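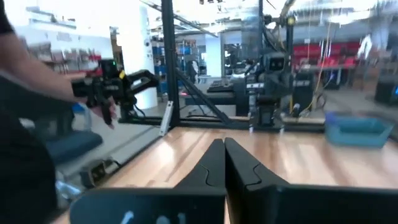

**Godoy butcher-block work table, reviewed after seven months**

The Godoy arrived in March. The top is glued from planks that run from pale tan to reddish brown, and the color varies more than the catalog suggested. Buyers who want an even tone should order the Tekport instead.

Assembly took two people and 4 hours, most of it spent squaring the legs. The supplied hex key rounded off early; a proper driver is worth having.

The finish is the weak point. It is glossy enough to throw a bright patch of glare under overhead light, and small dark parts are hard to pick out against it. A light pass with a fine pad reduced this on one corner — I have not done the rest.

Stability is good. With almost 10 months' worth of parts stacked on one end, the top did not rock. I keep it mostly clear now, with a teal plastic bin at one corner for whatever is being sorted. The bin is a Zumus, open-topped with a flared rim, and it slides too easily on the gloss.

There is no cable routing of any kind. Power stays on the floor, and cords have to be dressed by hand.

Score: 7 out of 10. Re-oil yearly.

— Domenica Hofstetter, October 31, 2020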